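How to clean a whiteboard and a dark tabletop with microfiber cloths (and how to look after the cloths)

I don't have much faith in miracle cloths. The packet of Gullgate cloths I bought in August promised a streak-free shine on every surface using nothing except water, and I have heard that before from paper towels, newspaper and an expensive mitt. What I can say after using them for a while is that microfiber does a decent job on smooth surfaces if you fold it, keep it nearly dry and wash it properly. Skip any of those and you may as well use an old T-shirt.

What you need

2 microfiber cloths, one for damp and one for dry
A bowl or bucket of cool water
Dish soap, one small drop
Whiteboard cleaner, only if the board has old marks on it

You don't need the special microfiber detergent. I tried the Welten one and the plain liquid I already had, and I could not tell the two loads apart.

Step 1. Look at the cloth first

Open it out and shake it, outdoors if you can. Feel both sides with a dry hand. A cloth in good shape drags very slightly on your skin. One that slides has probably been through fabric softener or a hot dryer, and I'd demote it to shoes and bicycle chains. Pick out any grit. A grain of sand in the pile will put a scratch in a glossy board and no amount of wiping brings the gloss back.

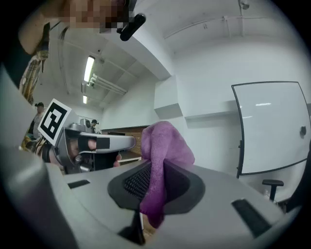
Purple microfiber cloth, bunched at the top.

Step 2. Fold it

A bunched cloth like that one cleans with whatever bit happens to be sticking out. Fold it in half, in half again, and once more, and you have 8 layers with a flat face about the size of your palm. When one face is dirty, turn to the next. The selling sites make this sound like a science. It's a way of not rubbing dirt back on, and that's all it is.

Step 3. Dry wipe the board

Start at the top left and pull the cloth straight down, then move over and do it again with a little overlap. Circles look busy and leave circles. Most fresh marker comes off dry. Do the bottom edge last, where the marker dust ends up, and lift any cables out of the way first so you aren't wiping around them.

If there's a gray haze left, look at the board from the side with the ceiling lights on. Straight on, you'll miss half of it.

Step 4. Damp wipe, if you have to

Wet the second cloth and wring it until it stops dripping, then wring it again. It should leave a film that disappears by itself in a few seconds. Puddles mean streaks. Go over the haze, then follow right away with the dry cloth before the water has time to settle.

For marks that have been up for weeks, write over them with a fresh dry-erase marker and wipe both off together. I assumed this was nonsense. It works on maybe half the marks I've tried it on, and the other half needed cleaner.

Step 5. The table

Dark tops show everything, so do these with the light low and in front of you. One drop of soap in the water is plenty. More than that and you spend the next ten minutes wiping off soap. Long strokes in one direction, then the dry cloth in the same direction. White table legs can have whatever is left on the damp cloth, since they hide streaks well, but check the backs of them for scuffs.

Painted walls and ledges get a dry cloth only, at least until you've tested a hidden spot. I would leave bare brick alone. The fibers snag on it, and then you're picking fuzz out of a wall. 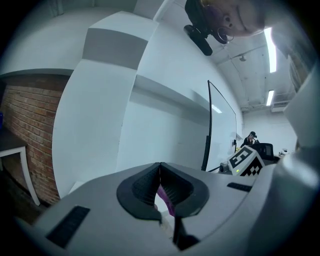 Kamonchanok Nuchit wrote in to disagree with me about the damp cloth: "I never wet mine at all for the board. I breathe on the bad spots like you would with eyeglasses and wipe. I use the wet one for tables and it stays with the tables." I tried it. Fine for a small spot, tiring for a whole board, though she's right about keeping the table cloth and the board cloth apart. Grease from a table goes straight onto a whiteboard and then the marker skips.

Step 6. Wash the cloths

Rinse them by hand first until the water runs mostly clear. Then machine wash warm with other microfiber, never with towels, which shed lint into it. No softener, no dryer sheets, no bleach. Hang to dry. If you must use the dryer, use the lowest setting.

The Cliddale packet claims hundreds of washes. I have no idea how anyone would check that at home. Mine go in the rag bin when they stop dragging on my hand, whatever the label says.

Contact | Copyright Yensuk Home Notes | Back to top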